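T-shirt folding

T-shirt folding is the household job of getting a T-shirt from a crumpled heap to something flat enough to stack. I've looked after this entry since 10/02/2024, when I took it over from Amirhossein Yazdani, and I've kept his headings in my head even where I've chucked out his wording (sorry, mate!).

Most people learn one fold from a parent and never change it. The usual one is the thirds fold – face down, sides in, sleeves back, then bottom to top once or twice. The Esfahani fold starts the same way but finishes with an extra turn, so you get a smaller, fatter parcel that suits a shallow drawer. I grew up with the first and switched to the second when I moved into a flat with one chest of drawers, and I still muck up the last turn when I'm tired. 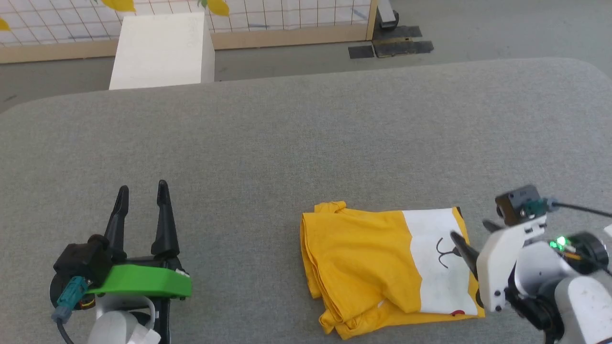
Folded yellow T-shirt with the white printed panel facing up.

Printed shirts are usually folded so the print ends up on top. It makes them easy to find in a pile, and my favourite tees all go this way. Old prints can stick to themselves in warm weather, so I keep the fold lines off the design if there's room. Plain shirts can go in any old how.

The surface matters more than you'd think. A bed is the classic spot but it sags in the middle, and a slippery benchtop lets the sleeves wander off. Something firm with a bit of grip to it is lovely to work on. Folding boards, such as the Gestlow, give you a neat, even width every time, though I find them slow for kids' sizes.

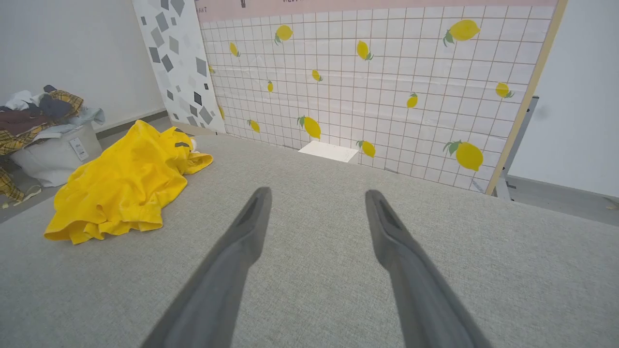
Sorting comes before folding in most written methods, and I'm firmly in that camp. Tees in one lot, jumpers in another, socks left until last because they're awful. Plenty of people skip it and pull things straight from the basket as they come, and with a mixed load – plaid, navy, pale blue and white all heaped over the rim – that means swapping folds with nearly every piece. A shirt that's been dropped in a crumple, like the yellow one, wants a good shake by the shoulders first, then a smooth with the flat of your hand from the collar down.

See also: ironing, drawer dividers, clothes airer.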